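Home & Work
The White Room Habit
July 6 isn't the usual season for painting, but Brever, a 780-square-foot workshop in Serkton, repainted anyway. The walls had been beige for years. The tenants went with Vustumon flat white and spent $526 on paint and rollers.

They bought the tables next, from Long, a used-furniture dealer two blocks over. The bill for those came to $787.

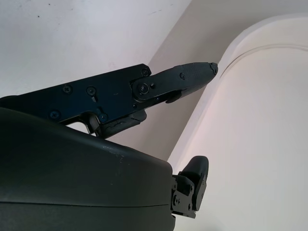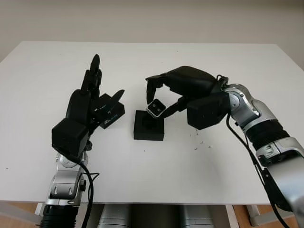

White surfaces show everything, and that was the main argument for them at Brever. Pencil marks and glue get wiped up the same day. Small dark parts used to get lost on the old brown benches. A black block on a white tabletop is easy to find, even late in the afternoon with half the lights off. The tenants plan to repaint the hallway next, if the landlord agrees to split the cost.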